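House Rules for Simulated Houses

The second draft of our practice note on indoor mobile manipulation went round in June, and it came back with more red ink than the first. Most of the ink concerned doors. The Warndale group has opinions about doors the way other people have opinions about parking.

The old wording asked teams to "report success on door tasks." Teams reported it, cheerfully, and every one of them meant something different. One counted a touch on the knob. One counted a turn. Sisodia, our favourite benchmark and the cause of several of my grey hairs, started the clock with the door already ajar and called whatever followed a pass. Of the 16 entries we reviewed for the draft, seven could not have been compared with any other entry by a reasonable person, or by me.

So the new clause 4 is dull on purpose. State where the door begins. State where it has to end up. State which arm is allowed to do the work and what the other one is meant to be doing in the meantime, even if the answer is "hanging about."

Clause 5 covers the rooms themselves. Rendered interiors are built by people with deadlines, and the colour schemes show it: maroon ceilings, hexagonal floor tiles, a yellow door in a green wall that looks like the skin of some large reptile. We have no objection. Varied surfaces are good for a policy that might otherwise learn to love beige. We do ask that the texture set be published with the results, and that small items left on the floor be listed as obstacles or declared harmless before the run, never after it.
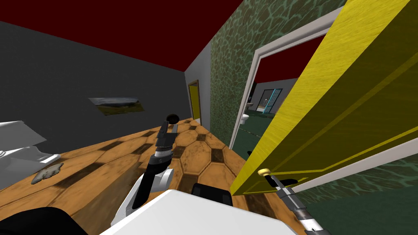 What changes for members

Anyone submitting to the Asa or Stultero tracks should use the new reporting sheet, which has grown to 13 fields. Field 9 is camera tilt. Please fill it in. A score earned with a level horizon and a score earned with the room leaning over like a ferry in a swell belong in separate columns, and last round they shared one.

Runs are now capped at 40 attempts per door, with failures reported alongside successes. Two members called this harsh. Their objections were minuted.

Comments on the draft go to Hinata Onishi, who is editing clause 6 (toilets, basins and other plumbing the robot has no business with) and would welcome the company.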